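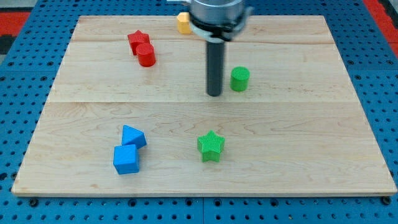
Last changed: September, after the second run-through

Speaker notes: pushing blocks on the board (15 minutes, questions at the end)

Opening. Leave the picture up while people sit down. Say what the task is: the robot gets a short typed instruction, such as "move the green star next to the blue cube," and has to do it by pushing. The arm has one finger and no way to grasp. Blocks on the board come in a few shapes and colors, so both words in a name matter. "The green one" could mean the star or the cylinder.

Slide 2. Why pushing. A pushed block turns as it slides, and the two red blocks sitting that close together are hard to move one at a time. The old Danzer policy planned a whole push and then ran it. If the block turned early, the rest of the push was wasted.

Slide 3. Method. We call it Tonoson. It picks a short finger motion, looks again, and picks the next one – no full path is ever stored. Training data is 1717 pushes, all collected on our own table at Sturnomstead. Each push was labeled afterward with a sentence saying what moved where. Pause here, people usually ask who wrote the sentences. We did, by hand.

Slide 4. Result. Tonoson finished more instructions than Danzer on the same starting layouts. The gain was largest when blocks started out touching. Show the plot, don't read out the bars.

Slide 5. What fails. Two cases. Blocks near the lip of the board, where the finger has little room to get behind them. And long instructions with "then" in them – it often does the second part first.

Last slide. Grulton code release, link on screen. Skip the backup video if the clock is past 10:40.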